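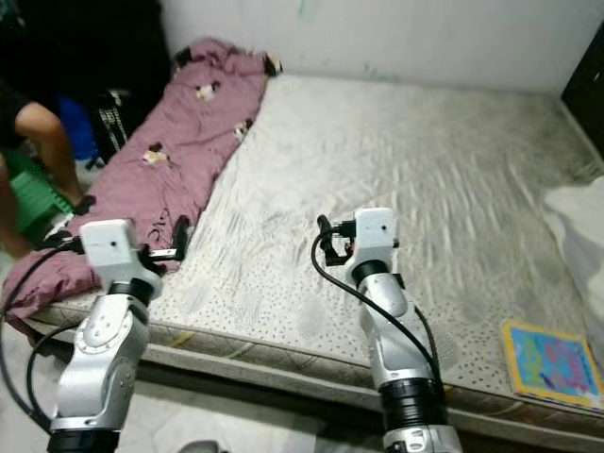 Keeping Two Arms in Order

At the Skakedholm test house, the bedroom cell is serviced before it is allowed to touch any bedding. The pair of arms installed there is assigned to domestic work, chiefly the handling of blankets and pillows on a bare mattress, and the routine that keeps them fit for it has been set down by Pieter Ntuli, who is responsible for maintenance at the site.

The order of work is fixed. Power to the joints is removed first, and the arms are supported while the brakes are tested one at a time. The technician then proceeds from the base to the wrist, checking the screws at each housing against the torque sheet. Bedding is a light load, and few of these fasteners ever come loose. The elbow is the exception, and it is inspected at every service.

Cables and Their Slack

Cabling occupies more of the service log than any other subject. Each gripper is fed by a black cable that runs outside the arm in a long loop. A short loop pulls at the connector when the wrist turns fully outward. A long one can catch on a mattress corner or gather up a fold of blanket. The present length was settled in April, after a connector on the left arm failed during an evening run and was replaced with a part from Sithole.

Technicians now turn each wrist by hand through its full travel and watch the loop throughout. Any cable that shows whitening or flattening of the jacket is changed the same day.

Lint in the Jaws

Fabric work produces a form of wear that Plerkel, the firm that supplied the service schedule, had not at first provided for. Fibers collect along the gripper rails and work their way beneath the clamp parts. The jaws continue to close, but they close late, and a thin sheet slips before the controller has registered contact.

The rails are therefore brushed after every 20 hours of operation and wiped with a dry cloth. Oil is not applied, as it would hold the lint and mark the bedding. Jaw pads are replaced after 192 hours. A complete strip-down of the gripper takes one technician 6 hours, including reassembly and the closing test.

Return to Service

Calibration follows any work on a wrist. The arms are brought to a low hover over the mattress, first the left and then the right, and the height of each gripper is compared with the stored value. A soft surface gives an unreliable reading under contact, so the final check is made against a rigid plate supplied by Skinstead.

By 30 September 2018 the cell had recorded 2,227 hours of operation, with both original elbow joints still in place. Mr. Ntuli has asked that the left one be opened for examination at the next full service, and a replacement bearing is held in stores.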